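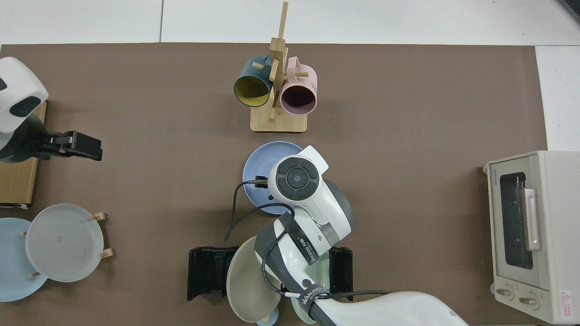

Maarja Kļaviņa wrote in to ask why I keep going on about fingertips when the arms cost so much more. Fair question, Maarja, and I get some version of it every week, so it can go first. The arm gets you to the plate. The fingertips decide whether you leave with it. I've put the same arms through the same kitchen chores with 2 sets of fingers, the Wandik and the Olulon, and swapping fingers changed my results more than anything I did to the controller settings (and I did a lot to the controller settings).

The rest of the page is whatever people ask me most. If yours isn't here, use the form at the bottom of the site and I'll get to it, slowly.

Which grippers are you comparing?

The Wandik pair has short, flat fingers with a rubbery pad. The Olulon pair is longer and a bit thinner at the tip, and the pad is harder. Both are plain two-finger grippers, both bolt on with the same adapter, and I can change a set in the time it takes the kettle to boil. I tried a Strazds suction cup too, back in February, but it and I did not get along and I sent it back.

Why plates and mugs?

I wanted stuff that's annoying in different ways! A plate on edge is thin and likes to rotate when you pinch it off center. A mug on a peg has to come up before it comes out, and if the arm pulls straight back the whole tree wants to come with it. Toy fruit is the easy one, and I keep it around for when I need to know whether a bad run is the gripper or me.

How do you score a run?

Each chore gets 16 tries per gripper. A try counts if the thing ends up where I said it would and I didn't touch anything. Drops are a fail, obviously, but so is knocking a neighbor over, and that one stings, especially on the rack.

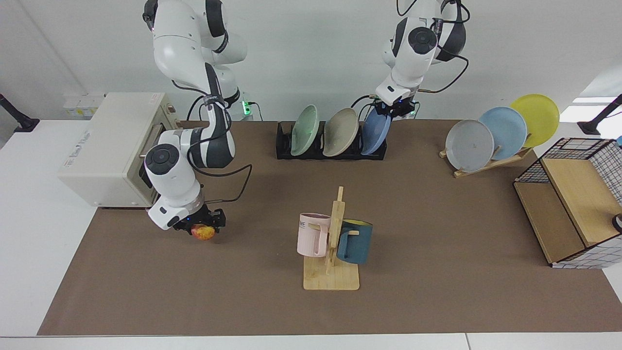
Pranab Fakir thinks my scoring is too harsh on two-arm chores, and that if one arm does its half properly it ought to get half a point. I went back and forth on this one. I see his side of it, but when I'm putting dishes away a half-finished job means I'm standing there with the other half, so for now it's all or nothing. I do keep the half marks in a separate column, Pranab, and I'll send it to you if you like spreadsheets.

So which one is winning?

On plates, the Olulon, and by more than I expected. The thin tips get between two plates in a rack without shoving either of them. On mugs it's the Wandik, thanks to that soft pad, which hangs on to a curved handle even when the arm comes in a little crooked. Across everything so far the Olulon is at 89 percent with the Wandik right behind it, close enough that I wouldn't buy one over the other on that number alone.

Are you running these by hand or on their own?

Both, and I keep the tallies apart. By-hand runs tell me what the gripper can do with a decent driver. The runs on their own tell me what I'll really get. Please don't compare my by-hand numbers with somebody else's automatic ones, I've seen it done and it made everybody grumpy.

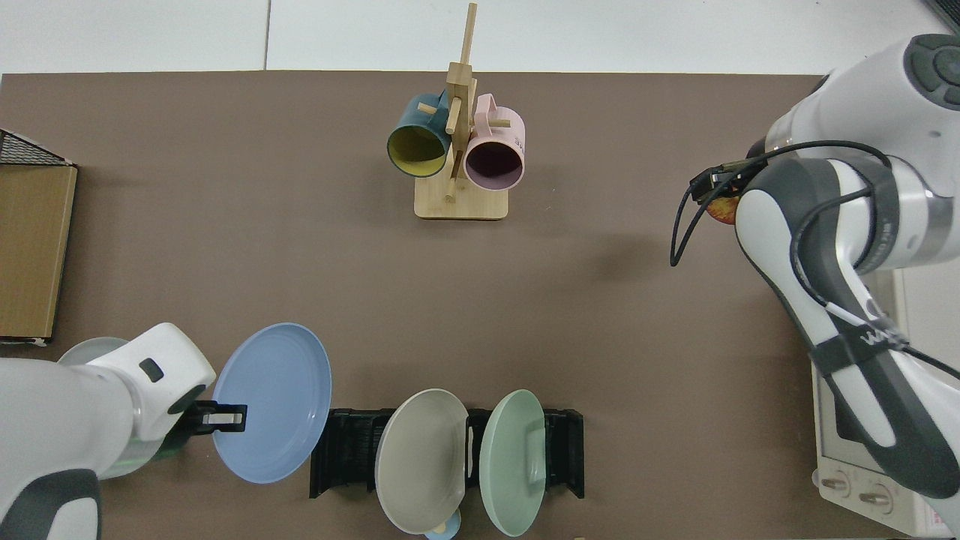
Can I use a softer pad on the Olulon?

You can, with a little trimming. The Merik pads are cut a hair too wide for it, so I take the extra off with a craft knife and stick them down with thin double-sided tape. Expect to replace the tape every few weeks.

How hard should I squeeze?

Less than you think. I start at the lowest force setting that will lift the thing, then go up 3 steps and leave it there. Cranking it all the way up makes a thin plate twist in the fingers, and then it's pointing the wrong way when you get to the slot.

What about the cameras?

I compare a wrist camera, a head camera and a fixed one off to the side. The head view is my favorite for getting around, but once the fingers close in, the arm's own housing can block the very spot I care about.
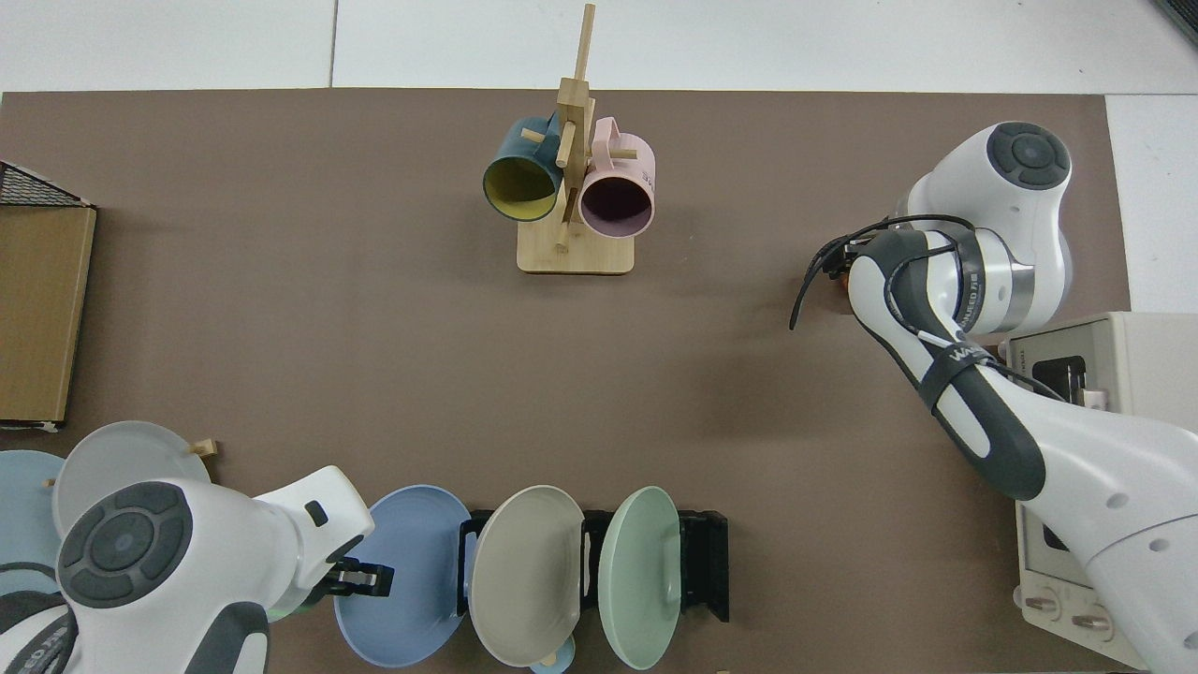

The wrist view helps with that last little stretch, so I run the two together and only look at the fixed camera when I'm trying to work out what went wrong. If you can only afford a pair, skip the fixed one and prop up your phone for the post-mortems.

Do the cables get in the way?

Sometimes! Leave enough slack for the wrist to turn all the way both directions, then strap the rest down along the arm. My first attempt had the loop so tight that the wrist stopped short on every mug, and I blamed the software for a whole evening.

Will you test my gripper?

Kristaps Kalniņš is next in line, and after that I'm open. Send the adapter drawing along with it, and tell me the finger width when closed. I pay return shipping inside the country.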